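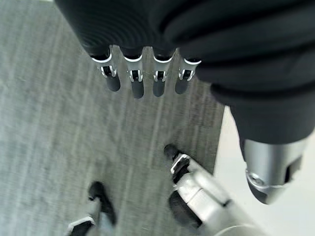

Abertura - esperar que as pessoas se sentem.

Boa tarde a todos, e obrigada por terem vindo até à Lolwood falar de loiça! Começar devagar, com a caneca: pega-se pelo corpo, a asa fica livre, e só depois se pensa na gaveta. Lembrar que a gaveta aberta mesmo por baixo da bancada poupa passos (contar a história da cozinha da Seka, 50 canecas por manhã).

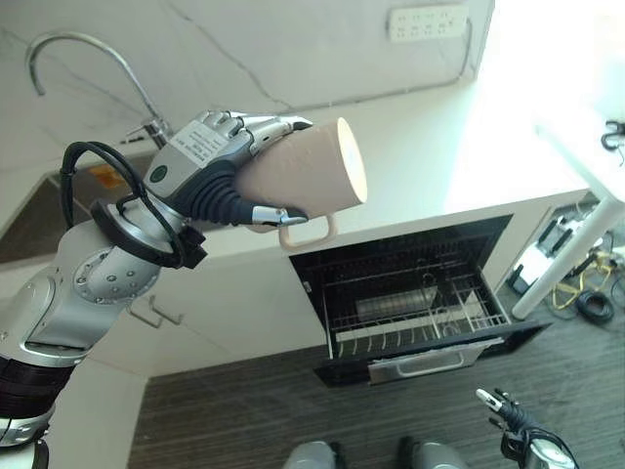
Na sessão de junho, uma voz lá do fundo perguntou se as canecas não deviam ir sempre de boca para baixo. Responder que sim, com calma - e passar aos pratos.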